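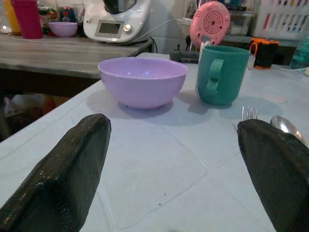 Plastic dishes get a bad name, and I think a lot of it comes from the way we treat them. My kitchen shelf has held plastic bowls and mugs for as long as I've had a kitchen, and the good ones still come out for breakfast, looking cheerful and doing their job. So let me share what I've picked up over the years about keeping colored plastic nice (and the forks and spoons that live alongside it, while we're at it).

Go easy on the scrubbing

A glossy bowl stays glossy only as long as you keep the rough side of the sponge away from it! Use a soft cloth, warm water and a small squirt of dish soap. If oatmeal has dried on, fill the bowl with warm water, walk away for 40 minutes and have your coffee. It will wipe right out. Scouring powder is what turns a shiny inside dull, and once it's dull it grabs every bit of tomato sauce that comes near it.

Stains and smells

For orange sauce stains, I mix 2 tablespoons of baking soda with just enough water to make a paste, spread it on with my fingers and leave it overnight. Rinse it off in the morning. Pale colors like lavender show stains sooner than the deep greens and blues, so that's where I'm quickest with the paste. For a mug that smells of old coffee, the same paste works inside, and don't forget the spot where the handle joins the side - brown gunk loves to settle there.

Turn things over

Bowls with a little foot ring underneath hold a puddle in the dishwasher, and you only find out when you lift one over your clean shirt. Tip them as you unload, give the ring a quick swipe with the towel, and let them stand on the counter a few minutes before stacking. Mugs I dry upside down on a rack. Put away damp, they get that closed-up cupboard smell that I can't stand in my morning tea.

Forks and spoons

Water spots on a spoon come off with a drop of white vinegar on a dry cloth. For forks, fold a corner of the cloth thin and run it between the tines, where egg likes to hide. I keep the everyday silverware out of the plastic bowls when I carry things to the table, tempting as it is to do it all in one trip. Tines scratch, and those scratches are there for good.

Setting out breakfast the night before

This is my favorite habit of all, and I picked it up one September when the mornings had gotten away from me completely. Before bed I put out a bowl, a mug with the handle turned toward the hand that will reach for it, a glass for juice, and a fork and spoon. If your kitchen is dusty, or you have a cat, turn the bowl and mug upside down until morning. Cereal box goes next to them, milk stays in the fridge, and all I have to do at six is pour.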